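Mismatched on Purpose: Shoe Handling in Simulation
Ghazala Minhas, project report, 24 March 2026

The Moncrieff planner was supposed to take me two weeks. It took most of February and a fair amount of my goodwill. The plan was simple: run grasping and footstep placement in one simulated house, under one scheduler, so that neither controller got to pretend the other didn't exist.

Grasping came first. My perception node, Cumov, finds the outline of whatever is between the fingers and sends a closing width to the wrist controller. On smooth objects it behaved. On fuzzy ones the outline jittered from one update to the next, and the gripper dithered like a person picking a melon. 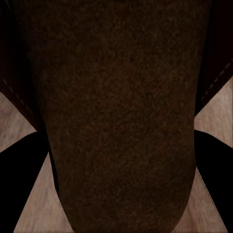

I fixed this with a filter over the last 13 updates - crude, but my advisor had stopped asking for elegant. Out of 200 scripted grasps, the old version timed out far more often than I care to print, so the table is in the appendix.

Walking was worse. The footstep planner reads sole shape from a config file, and I had written it assuming both feet would match. Giving each leg its own entry meant touching 4 modules, one of which had a comment from me reading "never needed."

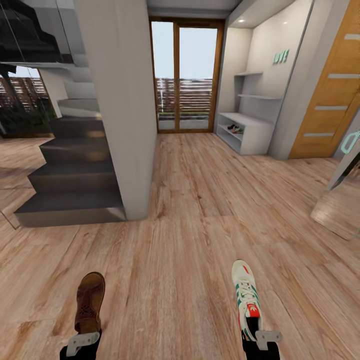 Stairs are still off limits. The cost map marks them as a wall, and the planner has raised no objection. Next term I want the sole entries to come from perception, with the config file kept as a fallback until I trust it.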